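About > Our School > Who We Are

Posted 3 May 1999 by Sum-yee Shek

Prillar Cooking School started with a borrowed oven and a class of seven, most of whom were my neighbours and one of whom had come to the wrong door (he stayed, and he makes a very good chicken pie now). We teach ordinary home cooking: soups, breads, roasts, noodles, the kind of supper you can put on the table after work and feel pleased about. If you can boil an egg you're ready for us, and if you can't, we'll start there!

Classes are small. We take 11 people at most, because that's how many can get near a stove at once, and everyone cooks their own dish from start to finish. You eat what you make, usually with a bit of your partner's as well.

I teach the Monthly Basics and anything with rice in it. Roel Martens does bread and pastry, and his sourdough course fills up faster than any other, so put your name down early. Yung-ching Tu looks after dumplings, steamed buns and the Saturday-style big breakfasts she grew up with, and Savvas Drakos has the whole of May for his grilling and flatbread course, with the lamb shoulder again by popular demand.
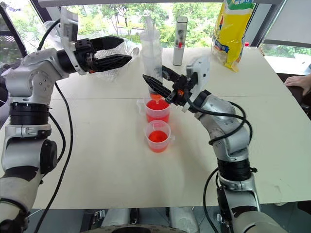 We've also grown a recipe library over the years, which I'm probably prouder of than I should be. It holds 212 recipes, all of them cooked in class and corrected by the people who cooked them. You'll find the scribbles still there: "more lemon", "my oven needed longer", "do not skip the resting". Students can borrow any folder, and we only ask that you bring it back with your own notes added. Folder four has been missing its lid-on braises for a while, so please check your shelves.

Our second kitchen, Narance, is upstairs and has the big bench for pasta and pie dough. Isauro Ventura runs the family classes there. Kids from seven up are welcome with a grown-up, and they're often the better half of the team when it comes to folding and crimping. Aprons come in every size and colour.

If you have a favourite dish you'd love to learn, tell us. Half our courses began as a note left on the counter, including the autumn stews, and I read them all.

Contact: Prillar Cooking School, front desk | Copyright 1999 Prillar | Back to top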